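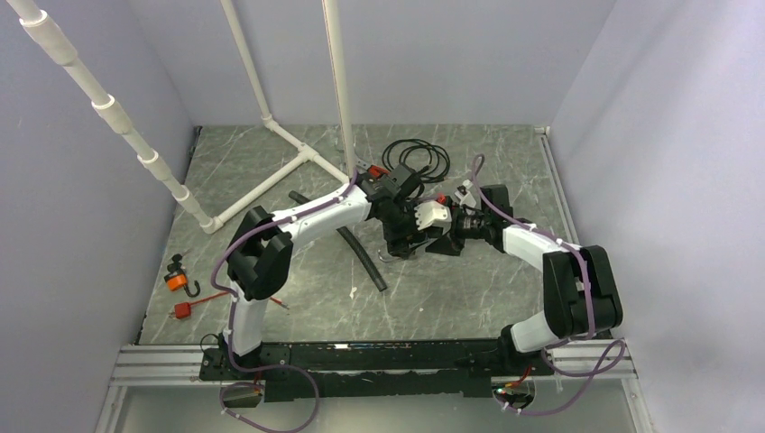
FLASH FICTION

4 min read
Last updated 24 July 2018

The Count

Up before light. Tea in the flask, no time to drink it. The radio at Plellik station says two shots, east fence, then static.

I take the old truck. Track's washed out past the Hladun bridge so I go round, which costs me nine minutes, and I feel every one of them.

We had 420 elephants in the December count. I know because I typed it up, twice, the first sheet got rained on. The year I started we had more. I don't like to say how many more.

Lights off at the ridge. Engine off. Listen.

Frogs. A nightjar. My own stupid breathing.

Then the grass moves and I've got the rifle half up and its a cow. The big one with the torn ear, the one we call Rarumus. Calf tucked under her. She looks at me like I'm late.

Behind her the fence is down, four posts flat. Boot prints going out toward the Flonberg road – running, by the spacing. They dropped a sack. Wire snares in it, a loaf of bread, somebodys good knife.

I call it in. The radio wants to know what they got.

I walk the line to the river and back, 150 paces each way, torch low. No blood. I walk it again.

"Nothing yet," I say, and go back for the wire cutters.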